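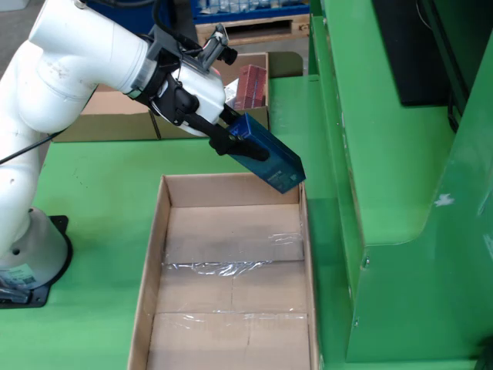

Savau 380 Height-Adjustable Workbench

Item 3437
Manufacturer: Brova
Category: Benches and Work Surfaces

Overview

The Savau 380 is a height-adjustable bench for teaching laboratories, repair shops and light assembly areas. It is supplied as a complete unit with frame, top, control panel and leveling feet, and is delivered flat on a single pallet. The bench replaces the earlier Savau fixed-height model, which is no longer available to order. Spare parts for the fixed-height model remain in stock.

The frame is welded steel with a powder-coated finish. Each leg column contains its own motor, and the two motors are kept in step by the control unit under the top. The bench may be raised or lowered while loaded, provided the load is within the rated limit and is spread across the surface. Heavy items should be placed over or between the columns and should not overhang the front edge.

Tops

Three tops are offered. The standard top is a pressed laminate in light gray, suitable for general use. The beech top is intended for hand tool work and is supplied oiled; it should be oiled again before first use and twice a year after that. The Grasent top is a solid resin surface for rooms where solvents or mild acids are handled. It is heavier than the other two, and the reduced load rating given below applies.

All tops have rounded front corners and a cable slot along the rear edge. Customers who need holes for vises, clamps or fixed instruments may drill the laminate and beech tops on site. The Grasent top must be drilled before delivery, and a dimensioned drawing is required with the order.

Specifications

Rated load, laminate or beech top: 380 pounds
Rated load, Grasent top: 300 pounds
Height adjustment range: 18 inches
Drive: two electric motors, one per column
Controls: front-mounted panel with up, down and two stored heights
Frame colors: white, dark gray
Feet: threaded, adjustable for uneven floors
Power: standard grounded wall outlet

Accessories

The bench accepts the full Majimbun range of rails and shelves. The Majimbun rear rail bolts to the frame behind the top and carries power strips, task lights and small parts bins. A lower shelf is available for the white frame and the dark gray frame, but it limits the lowest working height and cannot be used together with the drawer unit. Accessories ordered with a bench are packed on the same pallet. Accessories ordered later are shipped separately and carry their own delivery charge.

Installation

Two people are needed to assemble the bench. The top must be laid face down on a clean blanket or board while the columns are attached. Once the bench is upright, the feet are adjusted until the top is level in both directions, and the motors are then reset by holding the down button until the columns stop. This reset must be repeated whenever the bench has been unplugged for a long period — for example, over a summer closure.

Sufficient clearance should be left behind and above the bench for its full travel. Window sills, wall cabinets and fixed shelving are the usual obstructions and should be measured before an order is placed.

Care and Service

Surfaces should be wiped with a damp cloth and a mild cleaner. Abrasive pads will dull the laminate top. The columns are sealed and require no lubrication. Foot bolts should be checked for tightness once a year, normally in February or at another quiet point in the calendar.

Ordering

Please quote item 3437 together with the top, frame color and any accessories required. Orders received before noon on Wednesday are included in that week's dispatch, except for drilled Grasent tops, which are made to order. Returns are accepted on unassembled benches in their original packaging. Drilled tops are not returnable.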